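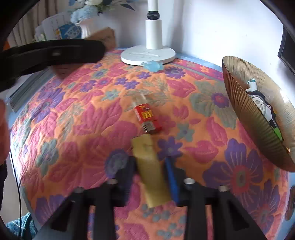
Loud bedding is good for you, and I will argue this with anyone! For years I slept under plain gray because magazines told me it was restful. Then Solange Millet gave me a quilt covered in huge flowers, and February stopped feeling so long. I've washed it 39 times and I still grin when I pull it out of the dryer. Plain sheets are fine for hotels. At home, please, buy the wild one your sister would tease you about.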